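Tidy-the-desk task for student project, pencils keep getting missed

Posted in Robotics Clubs & Classes

Žydrūnas Paju
March 29, 2024

Hi all, quick one becuase we have the room for another hour only. Our class project is two arms clearing a desk – pens and pencils go in a clear box, lamp stays put. We call it Rebane. Markers are mostly fine, pencils no. Gripper comes down, closes, nothing. Worst near the lamp. We have 224 demos recorded and I don't want to throw them out. Is it the demos or the setup?

Table level view, pencils and markers still out by the lamp: 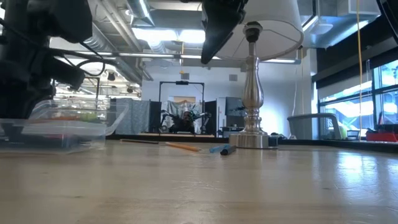 Issue 7

(that's our number on the club tracker, ignore.) Lamp is on btw. Big windows on that side too and the tabletop gets shiny. Wrist cams are on auto exposure. Would that do it??

Tratov

Auto exposure, yes, fix that first. Lock it on every camera, then do a few runs with the lamp off and see if the misses move. Light pencil on a light table with glare on top is hard enough already.

Also check how low you're closing. A pencil lying flat is thin, and if whoever is driving stops a bit high it still works on a fat marker. We had exactly this last October. Went through some 100 demos by hand and the bad ones were all from two people. Dropped those, retrained, much better. Keep the rest.

One more angle would help, can you post from higher up?

Žydrūnas Paju

ok locking exposure now. Top view, both arms and the box:
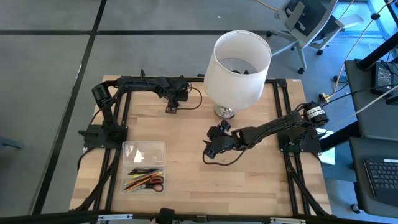

Posted by Žydrūnas Paju

Lid is clear too, forgot to say. Pens, pencils and the red scissors are in there. Moving the lamp is a pain, every demo has it in that spot.

Nomovden

buy better grippers

Tratov

Don't buy anything yet. Leave the lamp for your test, but for new demos shift it a little each time, same with the box. Otherwise it just learns that one layout. Clear box with a clear lid is also rough – strip of tape round the rim, cheap, try it. Watch the cable loops when the arms cross near the lamp, ours snagged twice.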